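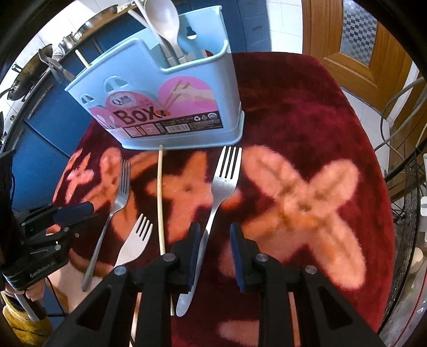 Light blue cutlery caddy on the red tablecloth

Pelteo Help Desk
Ticket: House tour pages not loading for visitors, Hinds House
Opened by: Shayne Ruddock, Niltcombe Historical Society
Assigned to: Paora Brunton
Priority: Normal, raised to High
Status: Resolved

Shayne Ruddock, Wednesday, 8:50 AM
Hi there! First off, we love the new tour builder. We moved the whole Hinds House walk-through into it over the winter (38 stops, from the front gate to the smokehouse) and people have been so nice about it. A man stood in the upstairs hall for most of an afternoon listening to the piece on the staircase and came down wanting to know everything about newel posts. So thank you!

Now the trouble. Visitors scan the code by the front door and the tour opens fine. The parlor, the dining room and the stair hall all play. When they get to the east bedroom they get a page that says 403 Forbidden, and the same goes for every stop upstairs. I can open all of them at my desk. I have cleared the cache on my phone, tried a different phone, and reprinted the code in case the old one was smudged.

The east bedroom is where the original 1800s wallpaper is, behind the glass, and it's my favorite thing in the house, so I'd really like people to be able to hear about it!

Paora Brunton, Wednesday, 9:35 AM
Good morning Shayne, and what a great tour! I listened to the first five stops while I was looking into this and I had no idea the house had been taken apart and hauled up the hill on wagons. Numbering every log with a chisel, wow.

Could you try two things for me?
1. Open the tour in a private window, where you aren't signed in, and go to the east bedroom.
2. In the tour builder, open the group called "Upstairs" and tell me what it says next to Audience.

Shayne Ruddock, Wednesday, 10:10 AM
Private window: 403, just like the visitors get. Finally I can see it too!

Audience says "Members of this workspace." Downstairs says "Anyone with the link." I don't remember setting either of those. I did copy the Upstairs group from our practice tour, the one we used when we were learning.

Paora Brunton, Wednesday, 10:25 AM
You found it. The practice tour was private, and a copied group keeps the setting of the original. Please change Audience on "Upstairs" to "Anyone with the link," press Save, then press Publish at the top right. Publishing takes up to 90 seconds. Leave the page open until the green check shows up.

Shayne Ruddock, Wednesday, 10:50 AM
Changed it, saved it, pressed Publish, and got a different number! It now says "500, something went wrong on our side." I tried it twice more. The downstairs stops still play, thank goodness, and we had a family come through just now who enjoyed the kitchen stop a lot (the bake oven door squeaks on the recording and the kids wanted it again and again).

Paora Brunton, Wednesday, 11:15 AM
Thanks for stopping at three tries. The 500 is ours. I can see your publish attempts in the log and all of them fail on the same stop, "Quilt Chest." The audio for that one comes from Prirkari, and the Prirkari connection on your account has expired. The publisher ought to give you a plain message about that instead of falling over, and I've passed it on to the people who can fix it.

To get you going today:
Go to Settings, then Connections.
Next to Prirkari, press Reconnect and sign in with the society's login.
Go back to the tour, open "Quilt Chest," and press Refresh Audio.
Publish again.

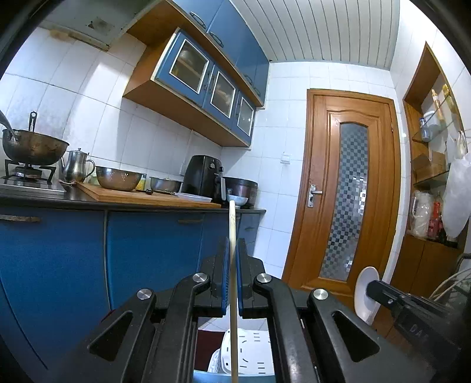 Category: Tours and Audio > Publishing

Shayne Ruddock, Wednesday, 1:40 PM
Sorry for the gap, I had a school group and then had to find out who knew the Prirkari password. (It was on a card in the gift shop drawer, under the postcards.)

Reconnected, refreshed, published. Green check! I went up with my own phone, not signed in, and walked every single stop on the second floor. East bedroom plays. Quilt chest plays. The attic ladder plays too, and I'd forgotten how good that one is, with the bit about the roof pegs and the old shingles they found under the tin.

One small thing: the photo on "Nursery" is sideways. Do I need to upload it again?

Paora Brunton, Wednesday, 2:05 PM
Hooray! No need to upload it again. Open the stop, press the picture, choose Rotate, then Publish one more time.

I'm leaving a note on your account that the Prirkari connection has to be renewed every August. You'll get an email beforehand, sent to whatever address is under Settings, Contacts. Yours still goes to the old office address, so you may want to update it while you're in there.

Shayne Ruddock, Wednesday, 2:20 PM
Rotated, published, and the address is changed. Thank you so much, Paora. If you're ever near Niltcombe, come see the wallpaper!

Ticket closed by Paora Brunton
Cause: copied group kept its private audience setting; expired audio connection stopped publishing
Follow-up: publisher error message, passed to development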